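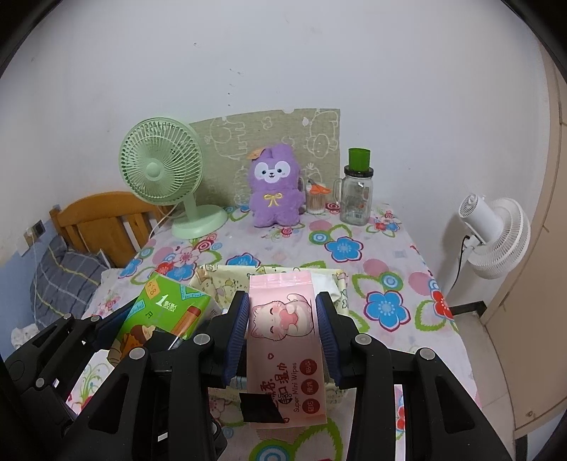 # Speaker notes: collecting grasp examples in people's homes

Natalie Fairclough, Trirlow project. Talk length 40 minutes, questions after. Hạnh Phí is running the slides from the back.

## Slide 1: title

Say who I am and who did the work. Terence Whiteley wrote the task list. Hạnh did the checking and most of the sorting. Kirsty Heywood found the homes. I'm mainly here to talk about the collecting. Questions about training go to Nigel Tunstall, who is in the second row and has agreed to this.

## Slide 2: what we set out to get

We wanted 2000 good examples of a person picking up a small household thing with the hand-held gripper and putting it somewhere else. We have over that now, but it took much longer than the plan said. We started in April with the easy half.

Pause here. Ask who has used a hand-held gripper. If most hands go up, skip slide 3.

## Slide 3: the tool

The person squeezes, the jaws close, the camera on the tool records. The jaws have ribbed pads. Early on we used smooth ones and shiny packets slid out of them. Change of pads made a bigger difference than anything we did in software that month.

Mention the tape markers on some of the objects. We use them to tell one packet from another when the prints are alike. Somebody always asks whether the model learns to look for the tape. Nigel's test with the markers removed is on slide 9, so say "wait for slide 9" and move on.

## Slide 4: soft packets

This is the part I care about most, so slow down.

A pack of wet wipes is a bad object for a beginner. It bends, and a full one doesn't behave like a half-used one. If you squeeze at the top it folds over. The instructions to collectors are now:

- Go in with the jaws open wider than you think you need.
- Close slowly and stop when the packet stops moving.
- Lift straight up, then travel.
- If it slips, put it down and start the example again. Don't rescue it halfway.

The last one caused arguments. Terence wanted the rescues kept, and he has a point, a robot will drop things too. We ended up saving them in a separate folder called "recoveries" and leaving them out of the first training run.

## Slide 5: beds

Tables are flat and hard. Beds are neither. The surface gives when you push down, the sheet drags along with the object, and a busy floral sheet makes the edge of a printed packet hard to find. Tissue packs and wipes on a patterned sheet gave us our worst results for weeks.

We nearly dropped beds from the list. Kirsty argued for keeping them: people do leave things on beds, and a basket on a bed is where a lot of small stuff ends up. She was right and I should say so.

## Slide 6: leave the room alone

Rule for collectors: move what you must for safety and nothing else. Fans, soft toys, jars, scissors in a cup, all of that stays where the household keeps it. Our first batch was tidied beforehand and the model did badly in the next home it saw. Check that power cords are clear of the arm's path before starting.

(Terence's before and after chart goes here. Axis labels are too small, read them out.)

## Slide 7: how a session runs

One collector, one checker. 33 examples, then a break. We tried longer sets and people got careless with the release, dropping the object from a height when they should have set it down. The checker watches on a laptop and marks each one keep, redo or recovery. Collector and checker swap after the break.

## Slide 8: naming things

Short slide. We had 2 people labelling and they used different words for the same object, "tissues" and "wipes" being the usual mix-up. Hạnh made a word list with one name per object. Make the list before you start. We made ours after and had to go back through everything.

## Slide 9: results

Nigel's slide. Hand over the clicker. Remind him the video needs a second press to play.

## Slide 10: what's next

Kitchens, then bathrooms. Zips and drawstring bags if we get the softer pads in time. Anyone who wants to lend us a room should talk to Kirsty at the break.

Leave this slide up during questions. The contact address is on it.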